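Plamlow Übergabe – Datenkarte und Liesmich

Stand: September, zweite Ausgabe
Kontakt: über die Projektseite von Plamlow, Bereich Daten

Kurzfassung

Plamlow Übergabe ist eine Sammlung von 164 Episoden, in denen ein zweiarmiger Roboter kleine Gegenstände von einem Greifer in den anderen gibt. Alle Episoden wurden per Fernsteuerung durch Menschen aufgenommen. Die Sammlung ist gedacht für das Nachahmungslernen, also für Modelle, welche aus Kamerabildern und Gelenkstellungen die nächste Bewegung vorhersagen. Sie ist klein und sie will klein sein. Wer ein allgemeines Modell von Grund auf trainieren möchte, findet bei uns zu wenig Material. Zum Nachtrainieren und zum Vergleichen von Verfahren hat sie uns gute Dienste geleistet.

Aufgenommen wurde an zwei Orten, Kerkurthorpe und Skostel. Die Bezeichnung des Ortes steht in jeder Episode im Feld "ort".

Warum gerade die Übergabe

Eine Übergabe zwischen zwei Greifern dauert nur wenige Sekunden, aber sie verlangt, dass beide Arme voneinander wissen. Der gebende Greifer darf erst öffnen, wenn der nehmende geschlossen hat. Öffnet er zu früh, fällt der Gegenstand. Öffnet er zu spät, ziehen beide Arme gegeneinander, und das ist schlecht für die Gelenke und für den Gegenstand. In unseren ersten Versuchen haben die Modelle das Greifen vom Tisch schnell gelernt, das Loslassen dagegen schlecht. Deshalb haben wir die Sammlung auf diesen einen Moment ausgerichtet, und das Greifen vom Tisch und das Ablegen sind nur kurz davor und danach enthalten.

Ablauf einer Episode

Jede Episode ist in drei Abschnitte geteilt, die im Feld "abschnitt" als ganze Zahl gespeichert sind:

0 – Aufnehmen. Ein Arm holt den Gegenstand vom Tisch und hebt ihn an.
1 – Übergabe. Beide Arme bewegen sich zur Mitte, der zweite Greifer fasst zu, der erste lässt los.
2 – Ablegen. Der zweite Arm legt den Gegenstand auf seiner Seite ab.

Die Grenzen zwischen den Abschnitten wurden von Hand gesetzt. Abschnitt 1 beginnt mit dem ersten Bild, auf dem beide Greifer über der Tischmitte stehen, und er endet mit dem ersten Bild, auf dem der gebende Greifer sich sichtbar vom Gegenstand entfernt hat. Diese Regel ist nicht perfekt. Bei langsamen Bedienern ist der Anfang manchmal schwer zu bestimmen, und zwei Personen würden die Grenze vielleicht um einige Bilder verschieden setzen.

Die Richtung der Übergabe steht im Feld "richtung" mit den Werten "links_rechts" oder "rechts_links", immer aus der Sicht der Kopfkamera. Das Feld wurde in der ersten Ausgabe aus der Sicht eines gegenüber stehenden Menschen ausgefüllt. Wer noch mit der ersten Ausgabe arbeitet, muss die Werte tauschen.

Unten ein einzelnes Bild der Kopfkamera aus Abschnitt 1, Richtung "links_rechts". Der linke Greifer hält den kleinen blauen Gegenstand, dessen dünnes schwarzes Ende nach rechts zeigt, und die Finger des rechten Greifers berühren ihn beinahe. 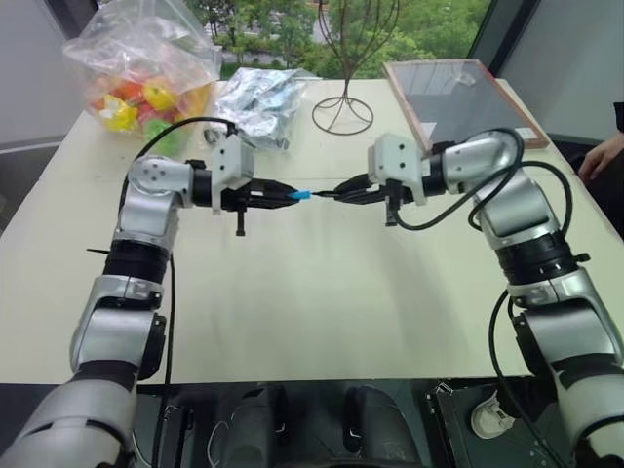

Inhalt der Dateien

Jede Episode liegt in einem eigenen Ordner. Der Name des Ordners besteht aus dem Ort und einer laufenden Nummer, zum Beispiel "skostel_017". Im Ordner befinden sich:

kopf.mp4 – Video der Kopfkamera
gelenke.csv – gemessene Stellungen aller Gelenke, beide Arme
befehle.csv – die Sollwerte, die von der Fernsteuerung kamen
greifer.csv – Öffnung der beiden Greifer, Werte zwischen 0 und 1
meta.json – Ort, Richtung, Abschnitte, Gegenstand, Bemerkungen

Alle Tabellen haben in der ersten Spalte die Zeit in Sekunden ab Beginn der Episode. Die Tabellen sind bereits auf die Zeitpunkte der Kamerabilder umgerechnet, so dass eine Zeile genau zu einem Bild gehört. Die rohen Tabellen mit höherer Abtastung geben wir auf Anfrage weiter, sie sind jedoch nicht aufgeräumt.

Bei den Greifern bedeutet 0 geschlossen und 1 ganz offen. Bitte beachten Sie, dass ein Greifer mit einem Gegenstand zwischen den Fingern nie den Wert 0 erreicht. Wer aus diesem Wert ableiten möchte, ob etwas gehalten wird, sollte die Schwelle je Gegenstand wählen. Die Sollwerte sind in diesem Fall oft kleiner als die gemessenen Werte, und dieser Unterschied ist für manche Modelle ein nützliches Signal.

Wie aufgenommen wurde

Die Bediener hatten vor der ersten gezählten Episode Zeit zum Üben. Übungsepisoden sind nicht enthalten. Danach galten folgende Anweisungen:

Bewegen Sie beide Arme gleichmäßig und ohne Pausen in der Luft.
Halten Sie die Greifer bei der Übergabe auf gleicher Höhe.
Fassen Sie am freien Ende zu, nie über die Finger des anderen Greifers.
Warten Sie nach dem Schließen kurz, erst dann öffnen Sie den gebenden Greifer.
Fällt der Gegenstand, so beenden Sie die Episode und markieren sie.

Die Anweisung mit dem kurzen Warten haben wir lange diskutiert. Ohne das Warten sind die Bewegungen schöner und schneller. Mit dem Warten gibt es aber einige Bilder, auf denen beide Greifer halten, und gerade diese Bilder fehlten in unserer ersten Ausgabe fast ganz. Ein Modell hat dann den Zustand "beide halten" selten gesehen und verhält sich dort unsicher.

Der Tisch wurde zwischen den Episoden absichtlich nicht leer geräumt. Am hinteren Rand liegen oder stehen Dinge, die mit der Aufgabe nichts zu tun haben, und sie wechseln ihren Platz. Auch das Licht wurde nicht kontrolliert. Wo ein Fenster hinter dem Tisch ist, verändert sich der Hintergrund mit der Tageszeit, und glänzende Flächen spiegeln. Das Feld "licht" in meta.json kennt nur die Werte "tag" und "lampe". Für feinere Unterscheidungen müssen Sie selbst in die Videos sehen.

Fehlgeschlagene Episoden

Fehlversuche sind in der Zahl 164 mitgezählt und tragen in meta.json den Eintrag "erfolg": false. Wir haben sie behalten und empfehlen, sie beim reinen Nachahmen auszuschließen. Für Bewertungsmodelle oder für die Erkennung von Fehlern sind sie dagegen wertvoll. Die Ursache steht als freier Text in "bemerkung". Häufige Einträge sind "verkantet", "zu früh geöffnet" und "neben gegriffen". Die Schreibweise ist nicht vereinheitlicht, das bitten wir zu entschuldigen.

Aufteilung

Die Dateien train.txt und test.txt nennen die Ordner für Training und Prüfung. Die Aufteilung wurde nach Aufnahmesitzungen gemacht und nicht nach einzelnen Episoden, damit derselbe Tischaufbau nicht in beiden Teilen vorkommt. Bitte mischen Sie die Episoden nicht neu, wenn Sie Ihre Ergebnisse mit unseren vergleichen wollen. Mit zufälliger Mischung werden die Zahlen deutlich besser, aber sie sagen dann wenig über einen neuen Tisch.

Bekannte Mängel

In einem Teil der Episoden aus Skostel verdecken Kabel am Oberarm kurz die Sicht auf einen Bereich des Tisches. Die Übergabe selbst ist davon nicht betroffen.

Die Kopfkamera wurde in Kerkurthorpe einmal neu befestigt. Der Blickwinkel ist danach etwas flacher. Die Kalibrierung liegt für beide Stellungen bei, der richtige Name steht in "kalibrierung".

Kleine Gegenstände sind im Video oft nur wenige Bildpunkte groß, und sobald die Finger geschlossen sind, sieht man von ihnen kaum etwas. Beim Verkleinern der Bilder geht diese Information leicht verloren. Wir schneiden deshalb die Tischmitte aus, bevor wir verkleinern.

Es gibt keine Kraftmessung. Ob beide Arme gegeneinander ziehen, lässt sich nur indirekt aus dem Unterschied zwischen Sollwert und Messwert schätzen.

Personen in den Aufnahmen

Am Rand des Bildes können Hände oder Arme von Personen erscheinen, die am Tisch stehen oder sitzen. Episoden mit erkennbaren Gesichtern wurden entfernt. Ton wurde nicht aufgezeichnet. Sollten Sie trotzdem ein Gesicht finden, schreiben Sie uns bitte den Namen des Ordners, wir nehmen die Episode dann heraus.

Änderungen gegenüber der ersten Ausgabe

Feld "richtung" auf die Sicht der Kopfkamera umgestellt
Abschnittsgrenzen neu gesetzt, alte Werte in "abschnitt_alt"
Episoden mit kurzem Warten bei der Übergabe ergänzt
Zeitversatz zwischen Video und gelenke.csv korrigiert

Nutzung und Nennung

Die Daten dürfen für Forschung und Lehre frei verwendet werden. Für den Einsatz in Produkten bitten wir um vorherige Nachricht. Bei Veröffentlichungen genügt die folgende Angabe:

Butkienė: Plamlow Übergabe, Datensammlung, zweite Ausgabe.

Korrekturen an den Abschnittsgrenzen nehmen wir gern entgegen, am liebsten als CSV mit den Spalten "ordner", "bild" und "abschnitt".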